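Filed under: Desk & Office > Small Stuff
Print this | E-mail this
8 comments | 21 shares

Ollar desk table, quick review

By Kelly Bellamy

Had it since May. Cream top, wipes clean, no glare by the window. Pale enough that small stuff doesnt get lost on it, which was my whole problem with the old black one. 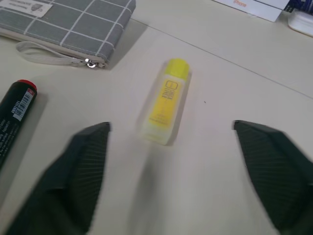 Yellow bottle, red cap, easy to spot.

Assembly took 46 minutes, one bolt fought me. Top is deep enough to push tape and bottles to the back against the wall and still have the middle clear for bagging things up. Edges a litle sharp. Would buy again.

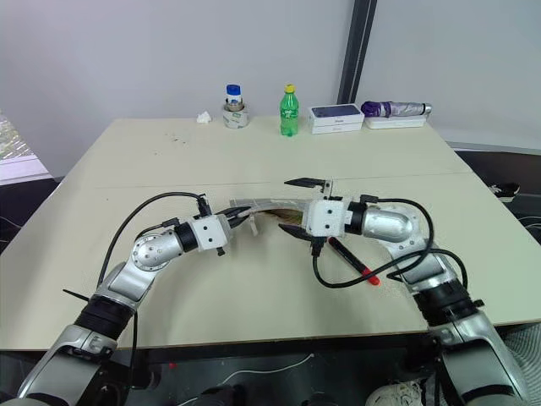 Ollar or Urden?

Urden is cheaper but wobbles. Get the Ollar.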